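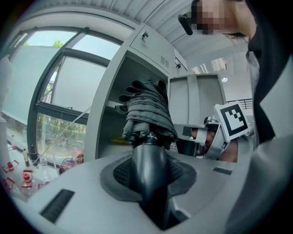
Utano Hand-Held Gripper, second version
Replacement finger set and service notice

The Utano is our favorite thing we make, and the reason is simple: you pick it up, you squeeze, and within a minute you're handling things you'd never trust to an ordinary claw. Umbrellas, bottles, cloth, all sorts of awkward stuff. People use a pair of them to show a task by hand, and the recordings go on to teach a robot arm the same moves. We love seeing what comes back!

So it stung when the first fingers started to let go.

What went wrong

In February a customer, Bultura, wrote to say a finger had come loose in the middle of a lift. The tip stayed closed on the object but the base turned in its mount, and the whole load swung sideways toward the operator's wrist. No injury, one very surprised operator. We asked them to send the unit in, and then we put our own grippers on the bench at Cikonton and squeezed them over and over (it's noisy, and oddly fun for the first hour). Of the 397 units in the first batch, 2 came back with the same fault. On our bench the base began to creep well before 2000 full squeezes.

The cause was a retaining screw that was slightly too short. It held fine on a straight pull. Long objects held upright were the trouble – anything tall and a bit top-heavy twists the finger every time you tilt your hand, and the screw backed out a hair at a time.

What we changed

The new set comes with a longer screw, a locking washer and a keyed base that can't turn in the mount even with the screw half out. We tried! Grip feel is the same, and the fingers weigh so nearly what they did before that old recordings still line up with new ones.

Check yours

Take the gripper off its task and empty the fingers. Hold the body in one hand and try to twist each finger at the base with the other. Any movement at all, stop using it. Look for a thin shiny ring where the base meets the mount, an early sign of creep. Please don't fix a loose finger with glue, it hides the wear and makes the mount very hard to save.

Keep your free hand out from under the load, and do the twist test before each session until the new set is on.

In the box

2 fingers
Screws and locking washers
Hex key
Fitting sheet

Free for first-batch owners. Orders and returns go through Acheampong, our parts desk; have the serial number from the original packing slip ready.

Notice updated 4 July 2021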